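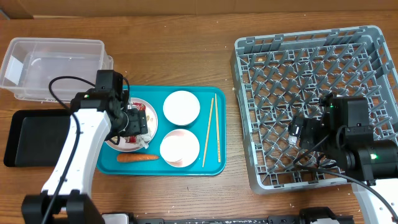

Attachment 1: table with the teal tray, the clear bin and the grey dish rack, ticket 818

Ticket 818
Category: Kitchenette, clearing and washing-up
Product: Nilen serving tray (teal), Skirkis dish rack (grey)
Location: Calloway, second-floor kitchenette
Opened by: Anneli Hirvonen
Status: Resolved, one question remains open

Problem as reported

Good morning. I am writing about the clearing table in our kitchenette. In August we changed to the new system, where each tray is sorted on the table before the dishes go into the rack. The sorting takes much too long, and the dishes come to the rack with food still on them. Last week the sink drain was blocked two times and I had to remove a big lump of napkin by hand. I would like to know if we have the wrong rack, or if we are doing the steps in the wrong order.

A usual tray has one plate, two bowls and a pair of chopsticks. On the plate there are scraps and crumpled napkin. Quite often there is also a piece of food which was not eaten, for example a whole carrot, and people do not agree where it should go. The colleagues put everything in the rack as they find it, and crumbs stay on the table.

What I have tried already

1. I moved the rack from the left of the tray to the right. It was a little better, as most of us carry with the right hand.
2. I bought a stiffer brush for the plates. No difference for the napkin, it only sticks more.
3. I asked everybody to rinse the bowls first. This is how the drain was blocked the second time, so I stopped it.

Reply from Somlow support, 10:35

Thank you for the clear report, Anneli. The rack is the correct model for your plates, please keep it. We think the trouble is in the order. Could you tell us where the scraps go at present, and at which moment?

Reply from Anneli Hirvonen

The scraps go in the garbage under the sink, at the end. So the person must turn around with the plate in the hand, and this is where the crumbs fall. We have also a clear bin and a black tray at the left side of the table, but no rule was written for them.

Reply from Somlow support

Please try the following for some days and write to us again.

- Leave the clear bin at the back on the left. Only wrappers and napkins go in it.
- Leave the black tray in front of the bin. Dry food goes there, and nothing wet.
- Empty the plate first, then the bowls. Chopsticks last.
- Do not put any dish in the rack before the teal tray has no food on it.
- Wipe the table after each tray. Do not wait for the evening.
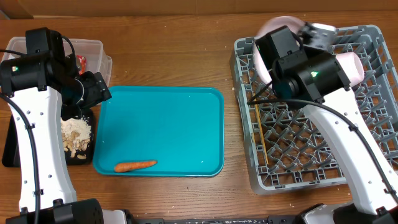 Update from Anneli Hirvonen

We have worked in this order for some days now and I can report an improvement. The drain was not blocked again. The table works as one row, with the bin and the black tray on the left, the teal tray in the middle and the rack on the right, and new colleagues understand it without asking me. I timed one lunch, and the sorting was finished in 35 minutes, where before it needed over an hour.

There is one difficulty with the black tray. When flour and peanuts come together on it, the flour becomes a fine dust on everything and I cannot separate the peanuts for the snack jar scraps. At the moment I throw all of it away. Is there a Nilen tray with a divider, in the same size? I looked in the catalogue and found only the 2000 series, but the measurements are not given.

I also decided that a whole carrot goes to compost, even if it looks clean. Please add this to the instructions if you agree.

Reply from Somlow support, 14:20

We agree about the carrot and it is added. For the divider we have asked the supplier for the measurements of the 2000 series. The main issue is marked as resolved, and the question about the tray stays open under the same number, so you can reply here.

Somlow Support | Contact us | © Somlow, all rights reserved | Back to top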